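Plemov Tabletop Bottles
README, revision of 2018-12-13

Summary

Plemov Tabletop Bottles is a small collection of arrangements of household bottles on a work table. The subject is the bottles: how they lie, how they are spaced, which way the caps point, and how much of each label can be read in a given arrangement. The set was put together for work on object layout, label legibility and row alignment. It is a companion to the Gevura shelf set, which covers the same kind of goods standing upright in cabinets, and it uses the same annotation format.

Contents

arrangements/ one folder per arrangement, numbered from 01
labels/ one text file per arrangement
layouts/ target layouts as plain text grids
notes/ free-form remarks by annotators, not cleaned
CHANGES.txt
LICENSE.txt

There are 40 arrangements in the current release. Folder numbers are not contiguous. Arrangements withdrawn after review keep their numbers, and these are not reused.

Objects

All bottles are plastic and of the type sold for laundry products. Body color is recorded as one of eight values. Cap color is recorded separately, as caps often differ from one bottle to the next even where the bodies match. A cap that lets light through is marked translucent whatever its tint. Tint is a secondary field and may be left blank.

Fill level is not recorded. Weights are not recorded. Users who need either should look at the Shen measurements, which are distributed separately and cover part of the same stock.

Layouts

Three layout families are used.

row: bottles lying on their sides, parallel, side by side, all caps toward the same edge of the table
fan: bottles lying on their sides with caps close together and bases spread
loose: no target orientation

The row family is the largest. A row is accepted when the bodies are parallel by eye and no bottle rests on another. Equal gaps are not required. Caps do not have to line up exactly, and with mixed bottle sizes they usually will not.

A bottle that lies outside the row is annotated with the state "apart". Its orientation is given with respect to the row, using the cap as the pointing end. The value "diagonal" is used for anything clearly off both table axes. Finer angles were tried in the first draft and dropped — annotators did not agree well enough to make them useful.

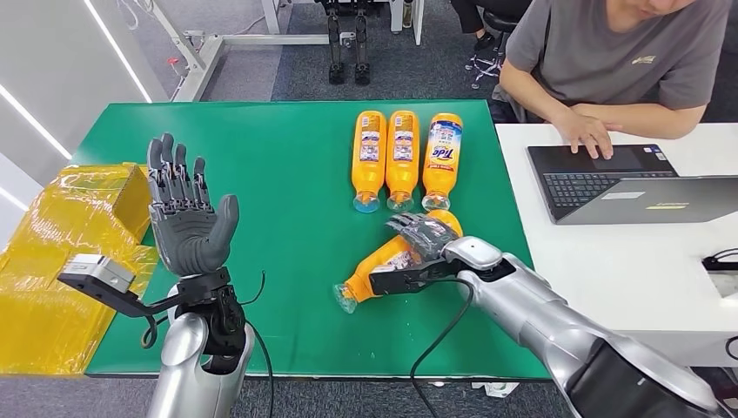 Row layout, three bottles in row, one apart (diagonal). Green work table.

Color agreement says little about label agreement. In the row shown, all the bodies are orange, but only the left and middle bottles have matching labels. The right one reads "Tide" and has a translucent orange cap, where the caps of the other two have a faint bluish tint. Grouping by body color alone would put the three together. Grouping by label would split them. Both groupings are provided as separate fields, body_group and label_group.

Annotation fields

id: integer, unique within the arrangement
position: row, fan, loose or apart
order: left to right for bottles in a row, starting at 1
cap_direction: near, far, left, right or diagonal
body_color: see above
cap_clear: yes or no
cap_tint: optional
label_visible: full, part or none
label_text: only words that can be read without guessing
body_group: integer
label_group: integer, or 0 if undecided

The value "part" for label_visible covers any case where the label is turned away, covered, or lies against the table. No attempt is made to say which. Small print is left out of label_text unless it is legible to two annotators. Brand names are transcribed as printed and have no other meaning in the set.

Table

Arrangements use the green work table unless the notes say otherwise. Near and far refer to the long edges, with near being the edge at the bottom of the picture. The surface has no printed grid or markers. The text grids in layouts/ are nominal and give order and direction, not distance.

Known issues

In 7 arrangements the order field was entered from right to left. These are listed in CHANGES.txt and will be corrected in April.

Folder 19 has two label files. Use the one with the later revision line.

Some bottles were relabeled with Plutix stock stickers before the rule on label_text was settled. The stickers are transcribed in some folders and ignored in others.

label_group is not stable across arrangements. Group 1 in one folder has no relation to group 1 in another.

Versioning

Corrections to label files raise the minor number. Added or withdrawn arrangements raise the major number. Layout files have not changed since the first release.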